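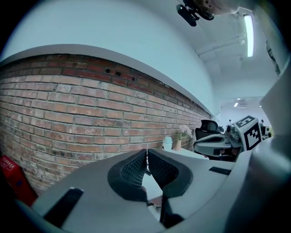

Speaker notes, Skistdale session, 13/12/2018
Slot is after lunch. Talk slower than you want to.

Slide 1. Title

Thank the organizers. Say the name of the talk once and move on, because it was chosen by Ross Dalgleish before I had written a word of it. "The Hands Stay On." I have been trying to live up to it since June.

Who I am: shift lead, then training lead, now something called process lead, which came with a new badge and the same chair. Hesa packs replacement parts. Hinges, valves, small brackets, the rubber foot that came off your dishwasher. We ship them in bags and boxes to people who are already annoyed.

Slide 2. Before

421 part types on the pick floor. Every one of them had a person who knew how to grab it. Ask for a show of hands: who here has a spreadsheet that claims to describe what their staff know? Wait. Ours was called Baran, and it had a column headed "feel," which was blank all the way down.

Slide 3. What we were told

The pitch was that people would show the robots how to pick. You hold a gripper in your own hand, you do the job with it, it records what you did, and later the arm has a go. I asked how long until it worked. The answer had the word "journey" in it.

(Pause here. If they laugh, fine. If they don't, the next slide is a chart.)

Slide 4. The chart

We planned on 1,000 recorded picks per part type. We started with 4 part types, and the hinge was one of them. The hinge was my idea. I'd like to apologize to the hinge team, two of whom are in the third row.

A hinge folds up when you pinch it in the wrong place. A person knows this in their fingers by the end of the first morning. Explaining it to an engineer took us most of a week and a drawing.

Slide 5. What changed for people, part one: the work

Go through these slowly. This is what they came for.

Picking with a tool in your hand is slower than picking with your hand. Obvious, and yet it was missing from the schedule. We kept the old daily target for the first stretch and then wondered why the recording crew looked at us like that. Sheldon Paquette took the target sheet off the wall and put it in my in-tray, folded. Target was dropped by the afternoon.

Wrists. The tool weighs more than a hinge. We now swap people every half hour and let them sit. Should have been in place on the first morning.

Mistakes became useful. A dropped valve used to be a dropped valve. Now somebody wants to keep the recording. It is very strange to be thanked for dropping things after eleven years of the other treatment.

Slide 6. Part two: the job

Pay. The recording work was graded the same as picking. People asked, reasonably, why teaching your own replacement pays the same as being it. We went round on this for months. The new grade is called Rerine, after the project, and it comes with a raise. A smaller one than they wanted and a bigger one than finance wanted.

Be straight here. 238 people worked the floor when we began. No layoffs so far. Fewer people hired when others left. Both of those are true and I don't want to be caught saying only the first. If someone asks about next year, the answer is that I don't know, and that I have asked.

Slide 7. Part three: who gets listened to

Best picker on the floor had never been in a meeting. She has now been in a great many meetings and would like to give some back. But the engineers plan the week around what she says about the awkward parts, and when she says a part isn't ready, it isn't ready.

Meanwhile a few supervisors found that most of their job had been walking up and down. I include myself. I still walk up and down, with a clipboard.

Slide 8. What I'd do differently

Start with something that doesn't fold.
Settle the pay grade before the first recording.
Ask the pickers which parts they would happily never touch again. We asked in month five. They had a list ready.
Don't let anybody name the robot. Ours was named by vote and I can't say it on a stage.

Slide 9. Questions

Likely ones: cost (send them to Ross, he enjoys it), union (joint agreement, copies at the back), does the arm work (brackets yes, valves mostly, hinge no).

If there are no questions, Sheldon has promised to ask one. I have not been told what it is.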